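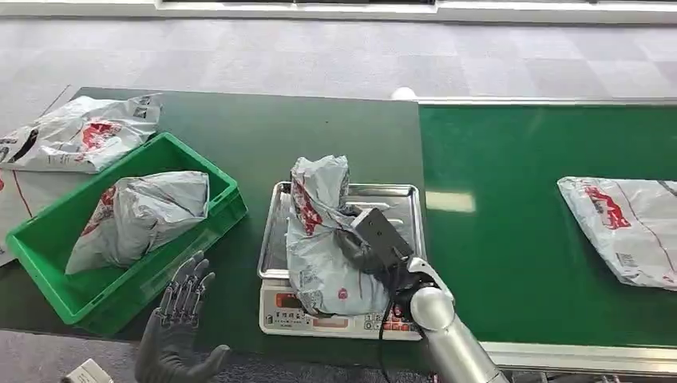
Weighing station, July. Mailer bag on the scale, more to go.

Okay, packing table thread! I've been wanting to write this one for ages, because the bench scale is my favorite thing in the whole shipping corner and I never get to talk about it.

Satish Hegde got me into weighing every single parcel. I used to guess by feel (I was so sure of my hands!) and I was wrong a lot. Every bag goes on the scale now, even the ones I'd swear are the same as the last one.

Plastic mailers are funny to weigh. They're floppy, they slide, and a corner always wants to hang over and touch the table. Twist the top, stand the bag up in the middle of the tray, let go, wait. Two seconds of patience and you get a number you can trust.

The green crate is the other hero. Bags go in there as a batch so they don't wander all over the table. I cap mine at 15 bags – any more and the bottom ones get squashed flat and I start losing labels.

Shobha Sastry asked what kind of scale to look for. Get one with a steel platform! The ridged kind with a raised rim is great, small things don't roll off and you can wipe it down in one go.
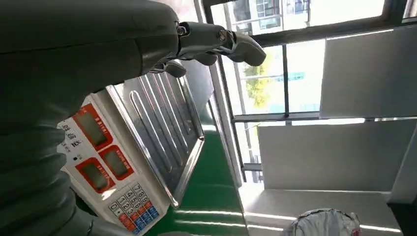

Also look for a real keypad on the front. I like being able to punch things in without digging through a menu, and big separate display windows are so much easier on the eyes by 11 at night.

Leave the scale in one spot, too. Mine went out of level every time I shoved it over to make room for tape, and then I'd spend ten minutes fiddling with the feet. It has its own corner now and I love it there.

Renji Sakai says he zeroes his before every batch. I do it before every batch and again after lunch, call me fussy!

Next thread is labels. I've got two ways of sticking them on crinkly bags and I still can't pick – tell me yours and I'll try it on the Clondorlow orders.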